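Search the list archive Go

Print this message | E-mail this message

From: Noemi Esposito
To: Tilthorpe Weather Watchers
Subject: Re: River gauge at Boersma bridge

Hilde Hendriks wrote:

> The gauge at Boersma bridge has been reading 3 metres
> since the middle of April. I rode past this morning and
> the ducks were walking. Does anyone know who looks after
> it now? I rang the shire and was put through to Parks,
> then Roads, then a recorded message about bins.
>
> Also, my rain total for the year so far is 638 mm, which
> seems high. Is anyone else getting that?
>
> Hilde

Hilde,

The gauge used to belong to the shire, who handed it to the catchment office at Skostberg when the old depot closed. Skostberg say they took over the pole and the painted numbers but never the electronics. I have this in writing, in an e-mail so polite it took me two readings to find the "no" in it.

My guess is silt in the intake pipe. It did the same thing after the big dry, when we were officially in moderate flood for most of a summer and you could have parked a ute under the bridge. Len's old fix was a bucket of water and a bit of swearing, but I don't think we're allowed down there any more.

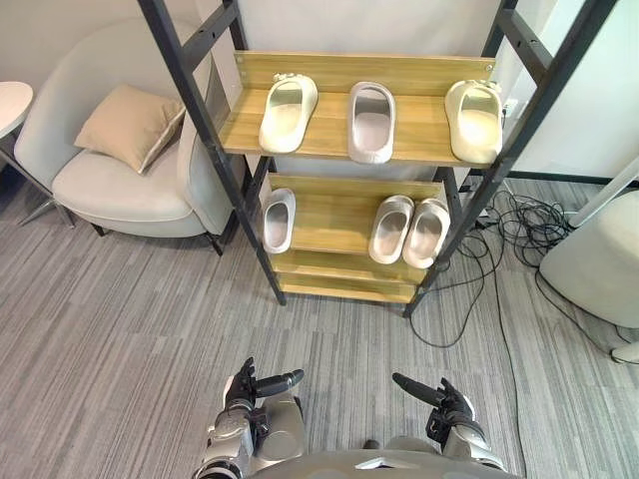 As for your 638, I've got a good deal less, and I'm only over the ridge at Beturine. We did have that one storm that sat on your side of the hill and wouldn't budge, so some of the gap could be real. Is your gauge still near the shed? If the gutter is overflowing into it you'll be measuring the roof as well as the sky. Try moving it out to the open paddock, and keep the rim 30 cm off the ground so you don't get splash.

The bureau's seasonal outlook has us warmer than average again, with rain "near the long-term median", a phrase I've come to read as a shrug. I had up to 19 frosts in a winter when I first started keeping the book. Last winter I could have counted them on my fingers and still held a cup of tea.

I'll write to Skostberg again about the pipe. If you could send me a photo of the river with the painted numbers showing, I'll attach it — they may find it harder to be polite about a duck standing at zero.

Noemi

Print this message | E-mail this message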